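FOR IMMEDIATE RELEASE

Roline Tells Kitchen Robot Buyers to Slow Down and Read the Quote

New budgeting workbook finds the price on the first page leaves out much of the first year

Roline, an independent advisory firm for small and mid-sized buyers of automation equipment, today released the Jarlow Workbook, a planning tool for organizations thinking about robot arms for kitchens, break rooms, serving areas and similar spaces.

The firm does not sell robots and takes no commission from anyone who does. It says most of the buyers who call are being asked to sign too early.

"I have sat through a lot of demos where an arm picks up a cup," said Bouchra Filali, who leads equipment planning at Roline. "Fine, it picked up the cup. Now tell me what a replacement finger costs, how long it takes to ship, and who comes out when the wrist camera stops talking to the controller. That is usually when the salesperson offers to get back to me."

To build the workbook, Roline read 226 vendor quotes shared by its clients. All of them were for arms with two-finger grippers and at least one camera, meant for use around counters, tables and everyday dishes. The quotes came from many sellers and Roline is not naming any of them.

Of those quotes, 79 had no line at all for spare gripper parts. Others had a line marked "as needed" with no price next to it. When Roline went back and asked for missing prices on parts, setup visits, mounting hardware and software renewals, the typical quote grew by $3,642 for the first year. Some sellers called this normal. Roline agrees that it is normal, and says that is the problem.

What the arm has to work around

The workbook spends more pages on the room than on the robot. Sales sheets tend to list reach and payload. They say a lot less about a white plate on a white table, a gripper that fills a good part of its own camera's view, or a counter that starts well above the floor the arm has to travel across.

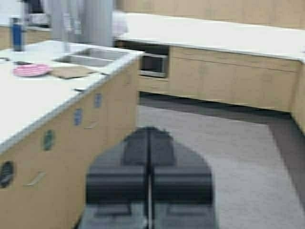
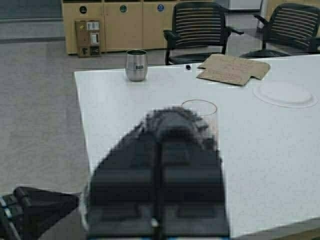
Photos: Roline. Wrist-camera views, kitchen and tabletop.

Roline asks buyers to fill in a room sheet before they look at a single price. It covers the height and depth of each surface, floor covering, type of drawer pull, chairs that get moved, and the dishes people really use. If the room has carpet, the buyer writes down carpet and asks the seller whether the base has been run on it. If the cups are pale and the table is pale, that goes on the sheet too, and the seller is asked to show the arm working with those same cups on that same table.

"A vendor once told us lighting and color were solved," Filali said. "Maybe they are. I would like to see it done in my client's room, with my client's plates, by somebody who did not get to set the table first."

The sheet also asks about markers. Some sites put stickers or colored dots on cabinets and counters. Roline takes no position on whether a given system should need them, but it wants the seller to say so in writing, along with who pays to replace them when they peel off.

Three budgets in place of one

The workbook drops the usual single purchase figure and splits spending into three parts: what it costs to get the arm into the room, what it costs to keep it going for a year, and what it costs to get rid of it. The third part is blank in nearly every plan Roline sees. Buyers assume a trade-in value. Roline suggests they write zero there unless a buyback figure is in the contract.

Staff time gets its own page. Someone has to clear the counter, reset a dropped item, charge or restart the unit and sit on hold with support. Many proposals describe this as light supervision. The workbook asks for a name and a number of hours per week, and for that person's manager to initial the page.

Two early users took the draft through a full buying round. Ouazzani, a catering company, had planned to order arms for several of its sites and ended up ordering a single unit on a short lease. Brellero, which runs shared office space, decided to put off its purchase until the next budget year and spend a smaller sum on a trial in one kitchen. Roline does not present either outcome as a savings story. The Ouazzani lease has not run long enough to judge, and the Brellero trial has not started.

"People want me to say the robots are no good, and I am not saying that," Filali said. "Some of this equipment may turn out to be worth the money. I just don't think the buyer should be the one paying to find out – or at least, they should know that is what they are doing."

What the workbook does not do

It does not rank products. It does not predict how long an arm will take to pay for itself, and it has no calculator for labor savings. Roline looked at several of those and found that changing a single guess about hours could turn a loss into a profit. Buyers who need a payback figure for their finance department are told to get the seller's figure, with the seller's assumptions attached, and to run it again with the hours cut in half.

It is also written for small purchases. Anyone planning a large production line, or anything behind a safety fence, should be talking to an integrator and an insurer first.

Availability

The Jarlow Workbook costs $95 and comes as a printed binder or a set of fillable forms. Current Roline clients receive it at no charge. The room sheet can be requested for free by anyone, including vendors. So far, Roline says, few vendors have asked.

A revised edition is planned for December. It will include a longer section on service contracts, a subject on which Roline would like to hear from buyers who have had to use one. Quotes sent in for the revision will be kept private, and seller names will be removed before they are read by the review team.

About Roline

Roline advises small and mid-sized organizations on choosing, budgeting for and retiring automation equipment. It is paid only by its clients.

Media contact: Bouchra Filali, Equipment Planning, Roline

###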